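Jul 17, 2021
Workshop notes, barrier rental side

Spent the morning on the Tusdale order. They want a straight run along the parking lot with one gate for the vendors, and I had it drawn up as 315 feet until Edith Henao called to say the food trucks are moving to the other side (of course they are!). So the gate shifts, and I'm redoing the corner.
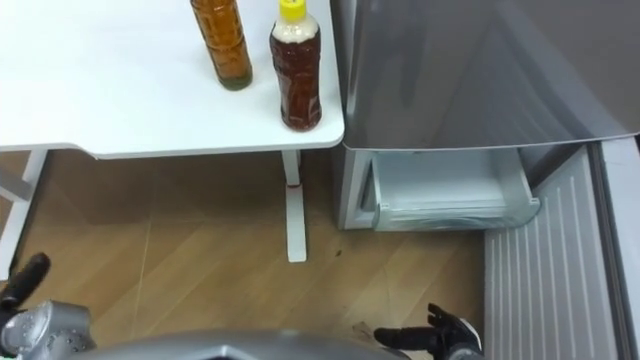 Anyway, the corner. Our old feet don't like a tight angle, they ride up on each other and the panel leans. I tried flipping every other foot and it sat a lot better, so I'm going with that unless Maksym talks me out of it.

Clamp test, second try. Maksym and I put up 6 panels out back with the Posico clamps and leaned on them like a bored crowd would. Two clamps slipped. I'd tightened those by hand, so that one's on me. Snugged them up with the wrench and went again, no slip, but I want to see them after a night outside before I say yes.
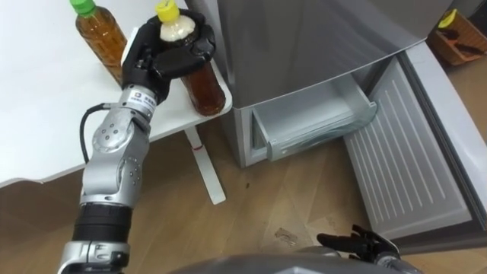

Stuff to sort out

Mesh covers: 13 on the shelf, 9 I'd send to a customer. The rest have torn eyelets from the windy job in January. Steinar thinks he can patch them, and I say let him try.

Lloyd still has our spare gate wheels. Call him!

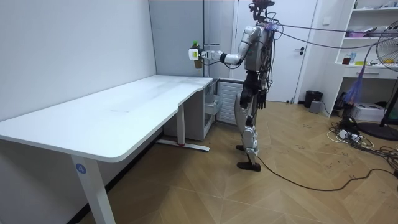 Robot at the long desk, holding the bottle with the green cap.

Paint: the orange on the new feet scratches if you so much as look at it. I stacked two, slid one off, and got a bare stripe right down the top. Asked Villads if we can put rubber strips between them on the truck. He's got some offcuts, so we'll try that on the Tusdale load.

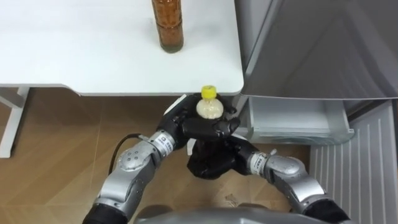 Both arms reaching toward the table corner, tall bottle standing on top.

Still need a lock for the vendor gate. The chain we used last time rattled all night and the neighbors complained. Maybe a drop pin? Ask Maksym what he did on the Tolusport job.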